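Werkstattbuch Reiseführer, März
Thema: Inselkapitel Kornitz, Anreise und Wege

Die Angaben der Fährgesellschaft Plilport zum dritten Mal gegengelesen, sie passen immer noch nicht zusammen. Auf der Startseite fährt das Schiff täglich, im PDF nur bei ruhiger See. Ich schreibe vorläufig »nach Fahrplan« und glaube keiner der beiden Fassungen.
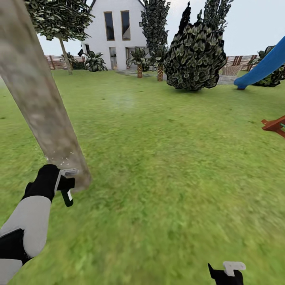

Der Küstenweg ab Daly soll laut Prospekt »auch für Ungeübte« sein. 800 Höhenmeter, kein Wasser unterwegs, wer schreibt so etwas? Für den Kasten »Unter Bäumen rasten« brauchen wir eine Rinde, die nicht nach Postkarte aussieht: schräger Stamm, beige und grau gefleckt, ein Hauch Grün darin, dahinter Rasen bis zum Zaun. Ob der Kasten überhaupt bleibt, ist offen. Mir wäre eine Tabelle mit Gehzeiten lieber.

Einwohnerzahl: 3832 im Faltblatt, 3000 auf der Tafel am Hafen. Im alten Manuskript steht 824, vermutlich nur der Hauptort. Quelle fehlt überall. Vorerst streichen.

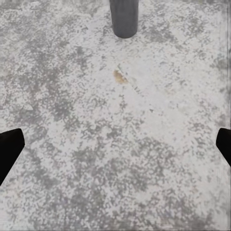
Bleibt die Frage der Unterkünfte. Clalon listet Zimmer »mit Meerblick«, die auf der Karte hinter dem Hügel liegen. Vor Drucklegung anrufen, und zwar jedes Haus einzeln. Bewertungen nehme ich nicht mehr als Beleg, drei davon waren wortgleich.
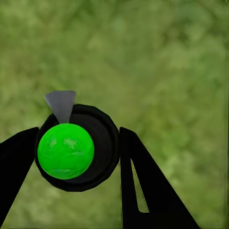
Busverbindung Hafen–Daly: letzte Abfahrt angeblich 18.40 Uhr, das Schiff legt um 18.35 Uhr an. Mit Gepäck halte ich das für Theorie. Im Text als »knapp« kennzeichnen und das Taxi erwähnen, falls es eines gibt.

Offen: Fährpreis Nebensaison, Öffnungszeiten Museum, Schreibweise der Nordbucht.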